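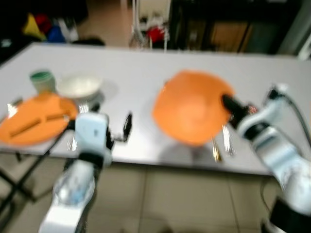
Henrik Pfeiffer has heard the word "compostable" too many times to be impressed by it, and told the open evening in Sistska as much: he would believe the new takeaway packaging rots when somebody showed him the heap. The Weker Kitchen Users' Association shares his doubts, and is today asking the town's food outlets to put their plans on hold until the claims made for single-use "green" tableware have been properly tested.

From January, cafés and canteens taking part in the Sinier scheme will swap plastic boxes, lids and forks for items made of pressed plant fibre and plant-based plastic. The scheme's leaflet says that these items "return to nature". It does not say how long that takes, at what temperature, or in whose compost bin.

The association put those questions to the scheme in writing. The reply ran to two paragraphs and answered one of them. The items, it said, are designed to break down in an industrial composting plant. Sistska has no such plant. The nearest belongs to Teuber, and Teuber's own published list of accepted waste has food scraps, garden cuttings and untreated paper on it. Forks and lids are missing.

"So where do they go?" said Dörte Stöcker, who chairs the association. "They go in the black bin with everything else and get burned. I don't mind people burning things if that's the plan. I mind being told it's a meadow."

Members carried out a small trial of their own over the summer. They make no great claims for it. Lids and forks from two suppliers were buried in garden compost heaps belonging to members and dug up after 18 weeks. The fibre lids had gone soft and torn in places. The forks could be rinsed and used again, and one member's grandson did so before he could be stopped. A garden heap is cooler than an industrial plant, and the association accepts that the same forks might do better elsewhere. Its point is that most of them will never see elsewhere.

The cost is also open to question. Outlets joining the scheme must order at least 1,000 pieces at a time, and the fibre boxes have to be kept dry. One snack bar owner told the association that his storeroom is a cupboard under the stairs with a water pipe running through it. He has signed up anyway, he said, as the poster looks good in the window.

The association has no fondness for plastic boxes and is not asking for their return. It would like to see ordinary crockery used wherever people sit down to eat, and a deposit on bowls and cups wherever they don't. Both ideas are old and rather dull. A plate that gets washed every day for years needs hot water, soap and somebody to stack it, and these costs should be counted fairly too. The association has asked for such figures from three canteens and will print whatever comes back, including anything that doesn't suit its case.

Benedikt Heitmann, speaking for the Sinier scheme, said that the new products were "a first step" and that talks about collection were going on. Asked with whom, he said it was too early to name partners. Asked whether there would be separate bins by January, he said he was hopeful.

The association has heard hopeful before. The last campaign of this kind, for the paper cup, ended with 8 special bins in the town centre. Five are now used for general rubbish and the lids of the others are screwed shut.

Before any outlet signs, the association wants to see the name of the plant that will take the waste, in writing; the results of a breakdown test done under that plant's normal working conditions; and a plain label on each item telling customers which bin to use. If the answer is the black bin, the label should say the black bin.

A public meeting on the subject will be held on Monday at 7 pm in the upper room of the Weker library — the side door, as the front is locked after six. The forks from the compost trial will be on show. Tea will be served in cups.

Press questions: Finn Reinholz, Weker Kitchen Users' Association, by telephone in the mornings or by letter to the association's office in Sistska. Copies of the letter to the scheme and its reply can be sent on request.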